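Ticket: Petition page counts some signatures twice
Opened by: Tapio Pitkänen, campaign office, Bakke
Opened: Monday, October 28, 2024
Assigned to: Ronja Söderlund, Plutside support
Priority: High
Status: Closed

Description of the problem

Hello. We use the Plutside petition tool on our campaign site for the recall petition against the district council chairman. Since the last update, the counter on the public page shows a higher number than the list which we can export. This morning the difference was 18. It is not a large number, but the other side is checking everything we publish, and on Saturday their candidate already said on local radio that our signatures are invented. I need to know which number is correct before we send the list to the election office.

What I have tried:
- Cleared the cache and opened the page in another browser. Same result.
- Exported the list again, both as CSV and as PDF. Both files have the same number of rows.
- Asked my colleague Solveig Kvam to log in with her own account. She sees the same difference.

I did not change any settings, because I was afraid to lose signatures.

Reply from Ronja Söderlund

Hi Tapio, thank you for the clear report. The export is the number you should trust. It takes only signatures where the person has clicked the link in the confirmation e-mail. The public counter should do the same, but it can be set to include unconfirmed ones. Could you please look under Page settings, Counter, and tell me what is written in the field "Count from"?

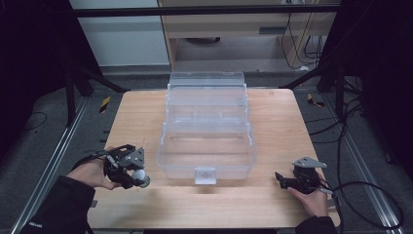
Reply from Tapio Pitkänen

The field says "Form sent". I am quite sure that in September it said "E-mail confirmed", as I wrote this in our own notes when we made the page. I have changed it back now and saved. The difference became smaller, but it did not go away. The public page still shows 2 more than the export.

Reply from Ronja Söderlund

Good, so that was the larger part. The update reset this field for pages which were made with the old template. I have reported it to our developers. For the remaining ones, please check if you have people who signed by the form and also through the Akell sign-up widget. The widget has its own confirmation, and the counter adds both. The export removes the duplicates by e-mail address.

Reply from Tapio Pitkänen

Yes, this is it. Two people signed in both places. One of them is Amado Talavera from our own street team, who wanted to test the widget and forgot to tell me – I have now asked everybody to test only on the draft page. I turned off the widget, waited 30 minutes, and the two numbers are equal.

One more question. Can I see in the log who changed the counter setting, or that it was changed by the update? If a journalist asks, I would like to have it in writing.

Reply from Ronja Söderlund

The log shows it as a system change, with no user name. I have attached the extract to this ticket as a PDF, and you are free to share it. I will close the ticket now. If you turn the widget on again, please wait for the next update first.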